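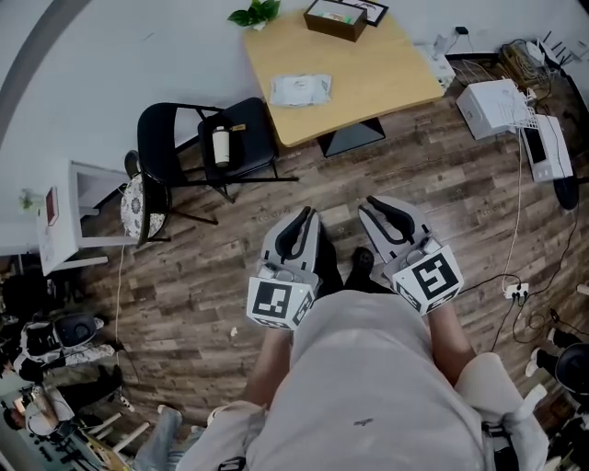

Does the Ilden EP come with a download?

Every copy of the record has a printed card inside the sleeve with a code on it. The code gets you all the tracks as WAV or MP3 files, plus the dub of "Gistlow" that would not fit on side B.

Ctibor Koubek – Ilden EP
12" vinyl, 45 rpm
Label: Kinby
Catalog number: KINBY 2883
Pressing: 500 copies, black vinyl
Status: in stock

Ctibor Koubek played drums in other people's funk bands for years before he put out anything under his own name. His first single for Kinby was a slow, dusty instrumental that sold out by mail order and has not been repressed. Ilden is the follow-up. It was recorded to tape over one winter with a bass player, a borrowed electric piano and a horn section that came in for a single Tuesday.

The title track opens side A. It runs on a loose break and a two-note bass line, and the horns stay out until the last third. "Low Water" is shorter and has the only vocal on the record, a spoken part mixed well under the drums. DJs who have had the promo have mostly been playing this one.

Side B has "Gistlow" and then the Agyeman remix, which takes the title track up to house tempo, keeps the piano and drops nearly everything else. It has a long drum intro and outro for mixing.

Track list

A1 Ilden
A2 Low Water
B1 Gistlow
B2 Ilden (Agyeman Remix)
Download only: Gistlow (Dub)

Sleeve and pressing

The record comes in a heavy card sleeve with a plain paper inner. Copies are not numbered. The cut is loud, and A1 in particular has a lot of low end, so check your tracking weight if your needle is set very light. We played the test pressing on 2 different decks in the shop and had no skips.

Shipping

Orders placed before 3 p.m. go out the same working day. Records are packed outside the sleeve to prevent seam splits – if you would like yours left inside, write that in the order notes. Sleeves with small corner dings are sold separately at a lower price when we have them.

Limit of three copies per customer. Shops should write to us for the trade price.

Also on Kinby

The label's next release is an Agyeman album, due in May on double vinyl. Preorders are not open yet. Sign up for stock alerts on the label page to get an email when they are.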